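Cords and small stuff keep taking over my craft table

I have a gray marble-look table pushed up against a wall with flowered wallpaper, and it collects everything. Right now it has a power strip, cables, a plug adapter, an alarm clock, a bowl and a stuffed bear on it. I clear it off and a week later it is the same again. The strip has to stay somewhere close since I charge my phone there and run a lamp in the evening. I don't want to drill into the wall, the paper was a pain to hang. 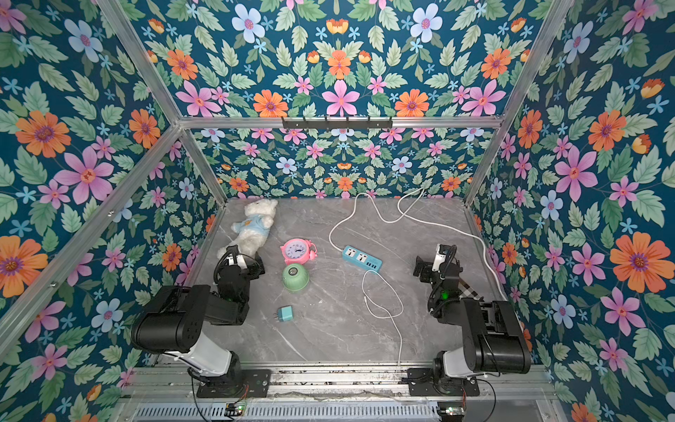 Is it OK to coil up the spare part of a power strip cord and tie it?

Loose folds are fine, a tight coil is not. A cord that is carrying a load warms up a little, and packed turns hold the heat in. Fold the spare length back and forth in long loops and hold it with one soft hook-and-loop tie.

I would like to hear what other people do with the rest of it. I can spend a little, but I would sooner use what I have.

posted by flurnon_attic
3 comments · Share

Sullau17
Get the strip off the top first. Everything else is easy after that. If you can't use the wall, use the table. Stick-on clips go under the back edge, and the strip can hang in a fabric sling or sit in a shallow tray down there. I got a tray from Fultiretti and it has held up for two winters. Clean the underside with rubbing alcohol and let it dry before you put any adhesive on, and leave it overnight before you hang weight on it.

Run the cord along the back edge and down one leg. Don't let it cross the middle of the table, because that is where you will set down a cup and catch it.

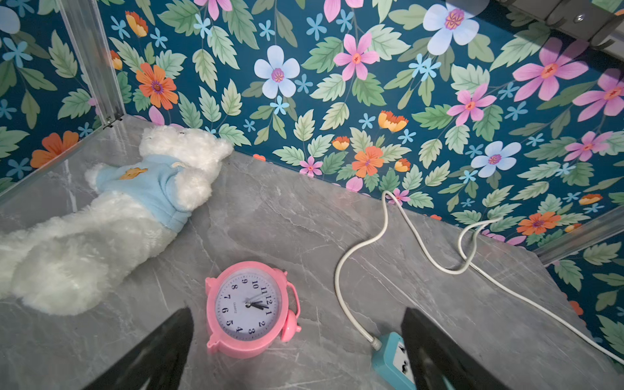

Once the strip is under the table you only need one charging cable on top. Clip it at the back corner so the end stays put when you unplug the phone. The other cables go in a drawer — one zip bag each, with a strip of masking tape saying what it fits. I did mine in July and have only had to redo one label.

Adapters go in the same drawer. The clock can live on a shelf, and so can the bear. If the bear gets dusty, check the tag before you wash it. Take off any clothes it has on and wash those by hand in cool water.

11 people found this helpful · Share

kubiak109
just get a bin. put it all in the bin. works for me

2 comments · Share

marblehead_2000
I agree with most of what Sullau17 wrote, but a sling under the table was no good for me — my knees hit it. I turned the strip on its side and strapped it to the back leg with two long ties, with the sockets facing out. You can still reach the switch. Also check the rating printed on the back of the strip before you add things to it. Phones and a lamp are fine. I would not run a space heater or a glue pot off it.

For the bowl, I would keep it on the table and use it for whatever is in your pockets. Empty it when it gets full.

1 comment · Share

Last updated in July
Contact · Copyright Kubiak Home Help · Back to top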